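Pesquisar produtos Escreva aqui o que procura Pesquisar

Kit Meltemero - dedos de garra para tecido

Preço: 185 € (clubes e escolas)
Referência: Meltemero, conjunto de dois dedos
Vendido por: Prullargate

Comecei a fazer estes dedos para o nosso clube de robótica e só depois é que me passou pela cabeça vendê-los, por isso perdoem se esta página tiver mais conversa do que a ficha de um parafuso. O Meltemero é um par de dedos para garras paralelas pequenas, pensado para quem quer pôr um braço a mexer em roupa: camisolas, toalhas, sacos de pano, o que houver lá em casa. Já tínhamos dedos bons para cubos e garrafas. Com uma camisola escorregavam, beliscavam só a camada de cima ou então levavam meia mesa atrás!

Usamos o kit todas as semanas no clube, sobretudo na preparação para a Taça Irnthorpe, na prova de arrumar roupa. Quem nunca viu a prova imagina que o difícil é dobrar, e eu também imaginava. O difícil é agarrar. Uma peça pousada ao calhas tem pregas por todo o lado, a costura aparece onde não se espera, o fecho faz um alto, e o braço tem de escolher um sítio e ir lá com jeitinho. Os meus alunos passaram um período inteiro só nisto - descer, encostar, fechar, levantar um bocadinho, largar - e ainda hoje é com isso que aquecemos.

O que vem na caixa

- dois dedos pretos com a ponta arredondada
- placa de fixação com furos oblongos
- 20 parafusos (são precisos menos, mas caem sempre alguns para debaixo do armário)
- suporte para câmara de punho
- caderno de exercícios para o clube, em português
- autocolante Ok para marcar o braço já calibrado

O autocolante parece brincadeira e é a peça de que mais gosto. No clube há uma regra: o braço só trabalha com o Ok colado na base, e quem desmonta um dedo tira o autocolante. Antes disto perdíamos tardes a gravar demonstrações com um dedo mal apertado, e depois lá ficava toda a gente a discutir se a culpa era do programa.

Dados técnicos

Carga: até 900 g por par, com a peça bem agarrada
Montagem: chave sextavada, não incluída
Garra: paralela, abertura simétrica
Câmara: qualquer modelo pequeno que caiba no suporte
Idade recomendada: a partir do 7.º ano, com um adulto na sala

Como trabalhamos com ele

Na primeira sessão o braço nem se liga. Cada grupo pega nos dedos à mão e tenta apanhar uma camisola em cima da mesa, com a outra mão atrás das costas. Fazem uma quantidade de disparates e aprendem imenso (eu incluído, que não conseguia virar uma manga). Depois montamos tudo e passamos à teleoperação: um aluno guia, outro acompanha a imagem da câmara de punho e vai avisando quando o pano começa a fugir. Trocam a meio da sessão, senão há sempre um que fica agarrado ao comando.

As demonstrações vão para uma pasta partilhada do clube. Neste momento temos 2.241 gravações, umas boas, outras fraquinhas, e guardamos as duas. As fraquinhas servem para os mais novos aprenderem a classificar: apanhou uma camada, apanhou duas, não apanhou nada, puxou o fecho. Esta última categoria foi inventada por eles e eu achei tanta graça que entrou no caderno.

Um conselho para quem vai começar: não usem logo uma camisa fina. Peguem numa camisola de malha, daquelas macias, com algum corpo. A malha faz uma prega quando o dedo empurra, e é essa prega que se agarra. Com tecido fino e liso a ponta passa por cima e a turma desanima. As toalhas de mãos também são simpáticas, e os panos de cozinha ficam para a terceira ou quarta semana.

Outra coisa: cuidado com a altura. Se o dedo descer de mais, carrega na mesa e a garra protesta. Nós baixamos devagar, paramos quando a malha começa a enrugar e só aí fechamos. No caderno há um exercício inteiro só sobre a descida, com uma tabela para apontar os valores do vosso braço, e peço que o façam antes de tudo o resto.

Perguntas que me mandam muito

Serve na minha garra? Se for paralela e tiver furos na face dos dedos, quase de certeza. Mandem-me as medidas entre furos antes de encomendar e eu confirmo.

Dá para objetos rígidos? Dá, embora eu prefira os dedos de origem para isso. A troca faz-se numa pausa de lanche.

Vendem dedos avulso? Sim, escrevam através da Prullargate e digam se é o esquerdo ou o direito. Partimos um no clube em julho, numa queda da bancada, e desde então faço sempre uns a mais.

E software? Não vem nenhum. O caderno descreve os exercícios sem depender de um programa, e cada clube usa o que já tem.

Envio e trocas

Embalo as encomendas ao fim da tarde, depois do clube. Se os furos não baterem certo com a vossa garra, devolvam a placa e eu faço outra - só preciso das medidas, tiradas com paquímetro, por favor, que com régua já me enganaram!

Para a próxima edição da Irnthorpe estamos a treinar com camisolas de fecho, que são bem mais teimosas do que as toalhas, e os exercícios novos vão entrar no caderno quando os alunos acabarem de os testar. Quem já comprou o kit recebe essas páginas sem pagar mais nada.
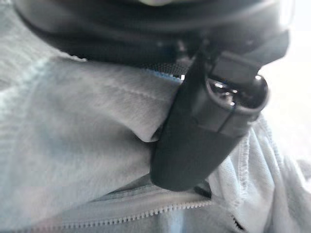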